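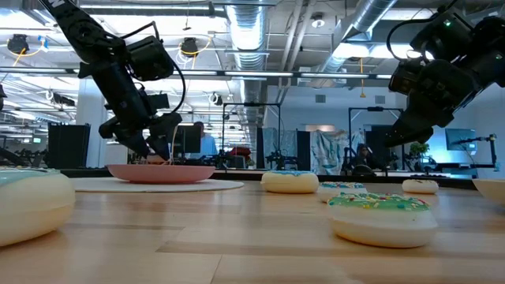 Toy-like donuts and a pink plate on the tabletop.

Musical Theater Workshop
Session 2: The Opening Number
Instructor: Bernadette Van Dusen
Notes for Aug 24, 2026

What we're listening for

Last time we talked about overtures and why so many newer shows skip them. Today we get to my favorite three or four minutes in any musical, the opening number! Writers throw out more of these than any other kind of song, and it's often the last thing in the score to be finished. You can't introduce a show until you know what show you wrote.

Please keep your copy of the Marberg libretto open as you read. We're using the opening, "Six O'Clock Ferry," all the way through, and the bar numbers below match the rehearsal score, so ignore the ones in the vocal selections.

The contract with the audience

An opening number makes promises. It tells people how this show talks, how it moves, whether they're allowed to laugh, and how fast they'll have to listen. If the first song is a wisecracking patter number and the second is a slow hymn, half the house is still waiting for the next joke when the hymn begins.

Listen to the first 17 bars of "Six O'Clock Ferry." Before a single named character sings, we know we're in a working town, that everybody is running late, and that the chorus speaks in short, clipped rhymes. There's no scenery described in the lyric at all. The town is in the rhythm - those repeated eighth notes at 152 to the quarter note do more than a painted backdrop could.

Write down, in plain words, what you think this song promises. One sentence. Then put it aside until we get to the finale.

Three common types

The crowd opening. The whole company is on and we meet a place before we meet a person. Great energy, but it's easy to end up with a song about how busy the street is. Look for the line where somebody wants something.

The solo opening. One voice, often unaccompanied for a phrase or two. It's brave and it's lovely when it works. The audience is still settling and unwrapping cough drops, so keep the crucial plot fact out of the first line.

The narrator opening. Someone talks or sings straight to the house. Dexter Mahmoud's student piece Forance, which several of you saw in February, opens this way, and the narrator gets one fact wrong in the second verse. We don't find out until Act Two. I still get a little thrill when that line goes by!

Plenty of shows mix these. "Six O'Clock Ferry" starts as a crowd opening and narrows down to Nell alone on the dock.

Where the lead comes in

Find Nell's first entrance. It comes late, after two full choruses, and she interrupts the crowd in the middle of their line. Her first note is higher than anything the ensemble has sung, and it lands off the beat. Sing it through slowly (really sing it, humming is fine if you have neighbors) and feel how the harmony has to shift to make room for her.

Now compare the cut version in Appendix B, where she simply walks on during the applause. Same melody, same words. What's lost? Lyle Delacroix, who music-directed the Schumacher Hall production, told our class a few years back that his cast called the old version "the bus stop," and once you've heard it that way it's very hard to un-hear.

The button

The button is the short, sharp ending that tells the audience to clap. Some openings want a big one. Some want none, so that the song slides straight into the scene and the energy carries over. The ferry number has a button, then the ferry horn sounds right over the applause. I love this. It lets people clap and keeps the clock running.

Try conducting the last eight bars with the horn and then without it. Notice where you want to breathe.

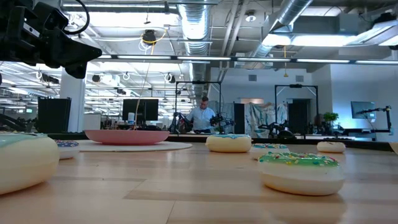 Terms to know

Vamp: a short passage repeated until the singer is ready.
Underscore: music played beneath dialogue.
Segue: going on to the next number without a break.
Reprise: a return of earlier song material, usually with new words or a new meaning.
Button: see the section before this one.

For next session

Read Scene One of Marberg aloud with a partner. It runs longer than it looks on the page.

Choose an opening number from any cast album you like and mark the moment when you first know what somebody wants. Bring the timing and the lyric line.

Draft eight lines of an opening for a town, an office, a school, wherever you like. Rhyme is optional. No character names in the first four lines, please.

Listening copies are in the Sirker Room, second shelf. Þórarinn Kirkegaard has the piano score if you want to play through Nell's entrance, and Kamala Rodrigues is running the sing-through before class for anyone who'd like to join in. Altos especially welcome!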